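Gripper Force Drift on the Bakery Cell: What Happened and What Changed

I have put off writing this entry until the review was closed. It was closed in November, and Khrystyna Vakulenko has agreed that I may publish my own account of it, provided I keep to what the logs show. I have tried to do so.

The cell in question is the one we call Niltside. It has two arms and a table, and its task is to pick up bakery items and place them in a basket. The control software is Surneo, written in-house. Throughout the autumn it ran well enough that we stopped watching it closely, and I include myself in that statement.

The fault first appeared as crushed items. Jui-lin Sin noticed it during an afternoon run, when a bun came out of the gripper visibly narrower than it had gone in. She logged it as a handling error and reset the cell. The next two picks were normal. The one after that closed on the bun and continued to close, and the arm then reported a successful grasp. No alarm was raised at any point.

Of 827 logged picks in the period under review, 50 showed a closing force above the limit we had set. The limit had not been changed. The value the gripper reported had remained inside it in every one of the 50 cases, and it was only from the motor current that we were able to see the difference. In plain terms, the gripper was pressing harder than it believed it was.

A crushed bun is a small matter. What concerned the review was that the same force limit is the one we rely on when a person reaches into the work area to straighten an item. Svyatoslav Lytvynenko had done exactly that earlier on the same day, with the arm paused between picks. He was not hurt and the arm did not move. The written procedure allowed him to do it. The procedure was wrong to allow it, and it was withdrawn that evening.

Stefaniia Melnychuk traced the cause over the following week. The force reading is zeroed at startup, with the fingers open and nothing between them. A change to the Surneo startup sequence had moved the zeroing step to a point after the first closing test. If the fingers were still under load when the step ran, that load was taken as zero and every later reading was too low by the same amount. On most startups the fingers had time to release fully. On some they did not, and the outcome depended on how quickly the controller finished its other checks.

I approved that change. It was described as a reordering with no effect on motion, and I read it as such. The description was accurate so far as it went — motion was unaffected — and I did not ask what else was being measured during those few seconds.

The corrected sequence was tested over 109 cold starts, with the motor current recorded separately on each. The zero was correct on all of them. We then returned to handling trials at reduced speed, beginning with the soft items, which had suffered most.

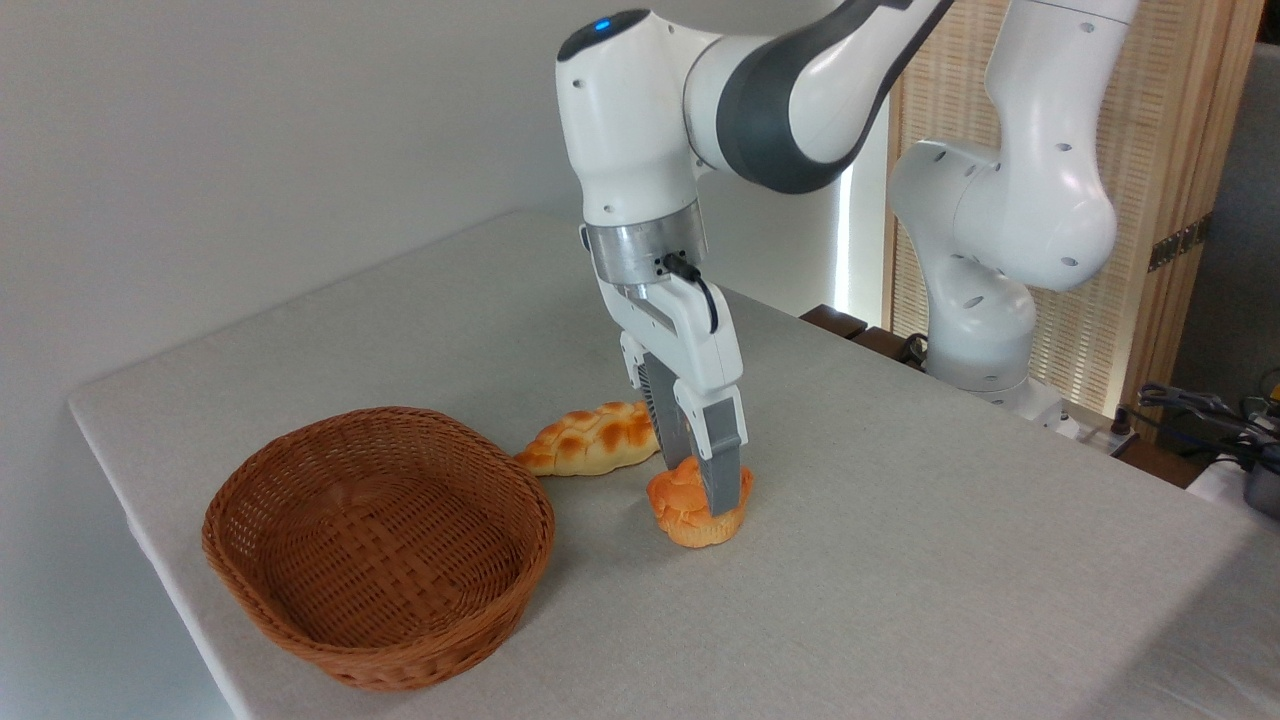
The gripper closed on a bun, with the braided loaf and the basket alongside.

The following measures are now in force for the cell:

The zeroing step runs first, before any finger movement, and the cell will not start if the reading varies during it.

Reported force and motor current are compared on every pick. A disagreement stops both arms and requires a manual restart.

Reaching into the work area is permitted only with power to the arms removed. A software pause is no longer accepted.

Any change to the startup sequence requires two reviewers, one of whom must be from outside the controls group. Raed Sayegh has agreed to serve in that role until the spring.

Two questions remain open. The first is whether the older cell, Gralen, was ever exposed to the same fault. It uses an earlier startup sequence and should not have been, but its current logs were kept for only 8 days and we cannot confirm it from the record. Retention has been extended on both cells. The second is whether the finger pads should be replaced. Stefaniia believes that repeated overloading may have changed how they compress, and she has asked for a new set to compare against the present one.

The pads are on order, and I will add the comparison to this entry when she has completed it.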